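28 Oct 2019

Back in Skirnbridge since last night. Slept until ten, put two loads of washing on and ate toast standing up. I want to get the festival down on paper before I forget which night was which, because I already had an argument with Lacey on the train about whether Kershaw played on the first night or the second. I say the second. She says the first and claims she has a video.

We went out a day early, which was Faisal's idea and a good one. The campsite at Munness fills from the bottom of the hill upward, and if you get there late you end up in the dip by the road where the water collects. We were halfway up, next to a hedge, with a short walk to the taps. The pitch was 30 for the whole stay, split between us, and parking was 5 on top of that. Last year I paid more than that for a corner of a field with no taps at all.

The first evening was quiet. There was only the small tent open, with a fiddle group from somewhere up the coast, and then a woman singing alone with a squeezebox. I didn't catch her name and it wasn't on the program. We had soup and bread from the stand near the gate and went to bed early. It got cold in the night. I had brought the thin sleeping bag by mistake, the one I bought for Spain, and wore my coat inside it.

The next day was the main one. The gates to the big field opened at noon and the line went back past the church. Ryan Wainwright found us in it, which I hadn't expected. He had come over on the ferry that morning with no tent and a ticket he got from a cousin. He asked if he could sleep in our porch and Lacey said yes before I could say anything. It was fine in the end. He bought the breakfasts.

Brovier were the band I had gone for. They came on at dusk and played for a little over an hour. I first heard them in September when Faisal played me the record in his car, and I had it on every day after that. Live they were louder and a bit slower. They did all of the first side in order and then a long piece I didn't know. The drummer had a cold and kept wiping his nose between songs. I stood near the sound desk where it is always clearest. 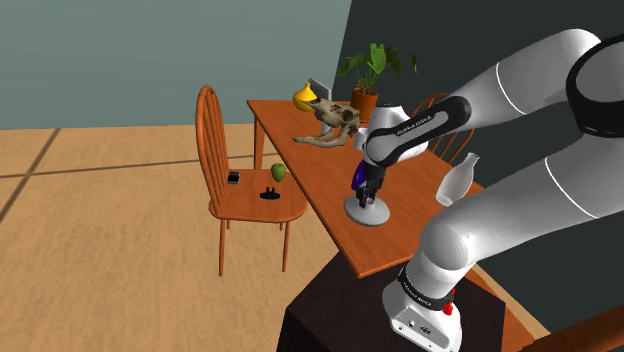

After that we lost Faisal for two hours. His phone was dead and he had gone to charge it at the information tent, where they charge a fee and make you wait with it. He met a couple from Belgium there who go to a different festival every month of the year. This was number 79 for them. They keep all the wristbands in a jar. He came back with a list of places they told him to try, mostly in the south, one in Portugal in the spring that sounds cheap.

Then Kershaw, on the second night as I said, in the big tent. Not much to report. I liked the old songs and sat down for the new ones. Lacey danced the whole way through and lost an earring.

It rained on the last morning. We packed the tent wet and I will have to hang it over the banister when the washing is done. Sheila Gosling was at the gate selling the last of her pies at half price. I hadn't seen her since she moved out there. She looks well. She says the village gets roughly 20 complaints after each festival and that most are about cars left on the verge. She likes it herself, and it pays for her winter. We bought four pies and ate them on the bus.

The train home was slow and had no heating in our carriage. Ryan got off first and still has my flashlight.

Costs, so I have them for next time: I spent more on food than on the ticket. The coffee was the worst of it, three or four a day because of the cold. Take the small stove next year. Take the thick sleeping bag, a second pair of boots, and earplugs for the campsite, where someone had a trumpet.

Glenys Pearce called this afternoon to ask how it went. She used to go every year when it was still one field and a barn, and she wanted to know if the barn was still used. It is, for the children's workshops. She would come next year if we could find her a room in the village, so I told her I would ask Sheila. Faisal has already put in for the time off. I haven't decided. I would like to see the Portugal one, and I can't afford to do both.

Tent is still in the hall. Work tomorrow, early shift.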